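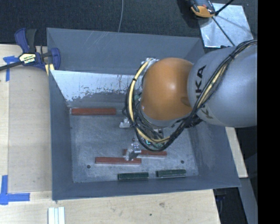
홈 매거진 살림 작업실 사람들 구독 로그인
검색어를 입력하세요 검색

철제 통 하나 들였을 뿐인데

저는 통을 좋아합니다. 바구니도 좋고 상자도 좋은데 제일 좋은 건 역시 크고 무겁고 회색인 철제 통이에요. 카페에 놓인 예쁜 빈티지 깡통 말고요, 공장에서 부품 쏟아 담던 그런 거요. 벽이 비스듬하게 벌어져 있어서 손을 쑥 넣으면 팔꿈치가 안 걸리는 통! 이 얘기만 나오면 남편은 조용히 방으로 들어갑니다.

시작은 지난 4월이었어요. 중고 공구며 설비를 파는 베르누라(Bernura)라는 창고가 있는데, 원래는 선반 다리에 끼울 고무 발을 사러 간 거였거든요. 그런데 안쪽 구석에 철제 통이 층층이 포개져 있는 거예요. 옆면이 경사져서 빈 통끼리는 이렇게 쏙쏙 들어갑니다. 고무 발은 까맣게 잊고 통만 들여다보다 왔어요. (고무 발은 아직도 안 샀습니다. 선반은 여전히 삐걱거려요.)

창고에서 통을 골라 주신 분이 밀로슬라프 마할라 씨였는데, 제가 자꾸 깨끗한 것만 꺼내니까 웃으면서 바닥이 닳은 걸 내밀더라고요. "안쪽이 벗겨진 통이 일을 많이 한 통이에요. 모서리가 벌어졌는지만 보세요." 위쪽 테두리 긁힘은 봐 줄 것도 없대요. 넣고 빼고 하면 누가 써도 생기는 자국이라고요. 그 말을 듣고 나니 이상하게 새것처럼 매끈한 통은 좀 심심해 보였어요. 푸르스름한 회색 벽에 옅은 사선이 몇 줄 그어져 있고, 경사면은 칠이 벗겨져 허옇게 드러나고, 그 가장자리가 지도 해안선처럼 들쭉날쭉한 쪽이 훨씬 마음에 드는 거 있죠.

결국 두 개를 샀습니다. 큰 거 하나, 작은 거 하나. 차 트렁크에 싣다가 손등을 긁혔고, 집에 와서 현관에 내려놓다가 발가락을 찧었어요. 철제 통 처음 들이시는 분, 장갑 꼭 끼세요. 진짜로요.

닦는 데 하루

저는 닦는 걸 얕봤어요. 주방 세제 푼 물로 쓱 헹구면 될 줄 알았는데 구석에 낀 기름때가 꿈쩍도 안 하더라고요. 그래서 보스텍스(Bostex) 탈지제를 썼습니다. 분무하고 10분쯤 잊고 있다가 헌 칫솔로 모서리를 문지르고 마른 수건으로 닦기. 이걸 두 번 했어요. 물기 남기면 그날 저녁에 바로 주황색 점이 올라옵니다. 제가 해 봐서 알아요. 작은 통을 베란다에 엎어 놓고 저녁 먹고 왔더니 벌써!

칠을 새로 할까도 고민했어요. 페인트 가게에서 색상표까지 받아 와서 냉장고에 붙여 놨는데, 닐루파르 자마니 씨 작업실에 갔다가 마음을 접었습니다. 닐루파르 씨는 자투리 금속으로 단추랑 걸쇠를 만드는 분이고, 제가 아는 사람 중에 통이 제일 많은 사람이에요. 작업실 벽 한쪽이 죄다 통입니다. 얼마나 되냐고 물었더니 장부를 펼치더니 156개라고 하셨어요. 통에 번호를 매기는 사람이 세상에 있더라고요.

"칠은 어차피 또 벗겨져요. 안에 뭘 담느냐가 문제지." 닐루파르 씨 말로는 쇠붙이를 담을 통이면 벗겨진 채로 두고, 천이나 종이를 담을 거면 바닥에 펠트를 깔면 된대요. 거친 경사면에 실오라기가 걸리는 게 제일 성가시다고요. 저는 털실을 담으려던 참이라 뜨끔했습니다. 펠트는 타브리지(Tabrizi)에서 12mm짜리를 잘라 왔어요. 두꺼워서 가위가 잘 안 들어가는데, 칼로 여러 번 그으면 깔끔하게 떨어집니다.

어디에 놓을까

큰 통은 생각보다 자리를 가려요. 마룻바닥에 바로 놓았다가 끌린 자국이 생겨서 속이 쓰렸고요, 지금은 밝은색 나무판을 깔고 그 위에 올려 뒀습니다. 나무랑 회색 철이 이렇게 잘 어울리는 줄 몰랐어요. 차가워 보이던 게 판 하나 깔았다고 갑자기 가구 같아지더라고요. 친구는 여물통 같다고 했지만 못 들은 걸로 했습니다.

높이도 중요해요. 처음엔 바닥에 두니까 뭘 꺼낼 때마다 허리를 접어야 했거든요. 낮은 나무 작업대로 올렸더니 서서 그대로 손이 들어가요. 옆벽이 바깥으로 벌어진 통은 넓은 쪽을 내 앞으로 돌려놓는 게 편합니다. 저는 이걸 한 달이나 반대로 놓고 썼어요. 왜 자꾸 손목이 부딪히나 했네요.

그리고 조명! 깊은 통은 안쪽이 어두워서 바닥에 깔린 물건이 잘 안 보여요. 저는 플리다리(Flidari) 집게 조명을 선반에 물려서 통 속을 비춥니다. 테두리에 직접 물리면 자꾸 미끄러지니까 옆 선반이 나아요.

뭘 담았냐면요

큰 통에는 결국 레고가 들어갔습니다. 털실은 어디 갔냐고요? 작은 통으로 밀려났어요. 아이가 큰 통을 보자마자 플라스틱 서랍에 있던 블록을 전부 쏟아 버렸거든요. 와르르 하는 소리가 얼마나 컸는지 아랫집에 사과하러 내려갔습니다. 펠트가 없었으면 더했겠죠. 그 뒤로 아이가 며칠에 걸쳐 조각을 세더니 1,926개라고 종이에 써서 냉장고에 붙였어요. 페인트 색상표가 있던 바로 그 자리에요.

써 보니 섞어 담기에는 깊은 통이 최고예요. 칸칸이 나누는 정리는 저희 집에서 늘 사흘을 못 갔는데, 통 하나에 몰아 담으니까 치우는 데 5분도 안 걸립니다. 대신 찾는 건 오래 걸려요. 손으로 휘휘 저어야 하고, 꼭 필요한 조각은 늘 제일 밑에 있고요. 급할 때는 얇은 이불을 펴고 반쯤 쏟아서 찾습니다. 무거우니까 가득 찼을 땐 들지 말고 기울이기만 하세요.

작은 통의 털실은 아직 불만이에요. 펠트를 바닥만 깔고 벽에는 안 붙였더니 모헤어가 경사면에 자꾸 걸립니다. 다음 달에 벽까지 마저 두르고 나서 다시 쓸게요. 베르누라에 고무 발 사러도 가야 하는데, 남편이 이번엔 같이 가겠다고 하네요.

이 사이트는 더 나은 이용 환경을 위해 쿠키를 사용합니다. 계속 이용하시면 쿠키 사용에 동의하는 것으로 간주됩니다. 동의 설정 변경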